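Search this site
Search for: Enter keywords

The Quiet Case for the Cafeteria Tray

2025-12-07
By Sigrún Bergmann

The dining hall at Orkora serves lunch to 346 people in a little under two hours. The limit on that number is the dish room. Every item that leaves the serving line has to return, be scraped, washed, dried and stacked before it can leave again, and the dish room at Orkora was built for a smaller building.

When the hall was refitted in November, the operator, Ondis, began with the return path and worked backward. The old arrangement sent loose plates, bowls and cups down one belt. Staff sorted them by hand at the far end. A tray system moves that sorting to the diner, who carries everything in one trip and sets it down in one motion.

Trays have costs. They take up table area, they add a washing step, and people given a tray tend to fill it. Several operators dropped them for the last reason. Ondis kept them and made the tray smaller, so that it holds one main dish, one side and a cup, with a margin left for utensils. 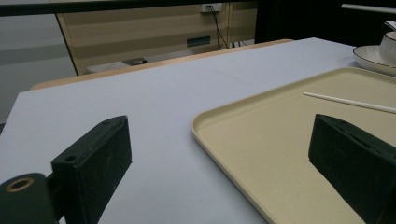
Onuoha objected to the change at the planning stage and still does, arguing that a smaller tray only sends people back to the line for a second helping, and that the second trip costs more time than the food it saves.

The operator's log covers part of that question. Over the first week of full service the hall recorded 1,665 tray returns. On the busiest day, 257 of them reached the belt within the same half hour, and the belt did not stop. The log does not record second trips, so Onuoha's point stands unanswered.

Utensils remain the weak spot. Forks and spoons drop into a soak bin and are washed in baskets, handles down. Chopsticks are light, they roll, and they slip through the mesh of a standard basket. Stillus, which supplies the washing line, recommends a closed basket with finer mesh and a separate cycle. The closed basket drains slowly — long enough that the kitchen now owns 2 full sets and alternates them.

A raised rim solves part of the problem before the dish room. It keeps light items on the tray during the walk and on the slope of the return belt, where most losses used to occur.

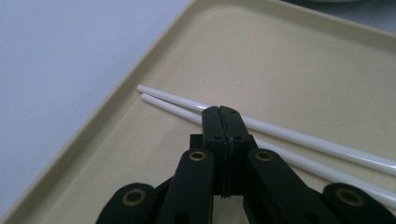 A pair of white chopsticks on a beige plastic tray.

Drying is the last constraint. Plastic holds less heat than china and leaves the final rinse with water still on it. Stacked at once, trays stick together and have to be pulled apart at the line. Orkora stands them on edge in open racks between services, and the racks take up a wall that used to hold shelving. Where the shelving will go has not been settled.

Contact us | Copyright Sigrún Bergmann | Back to top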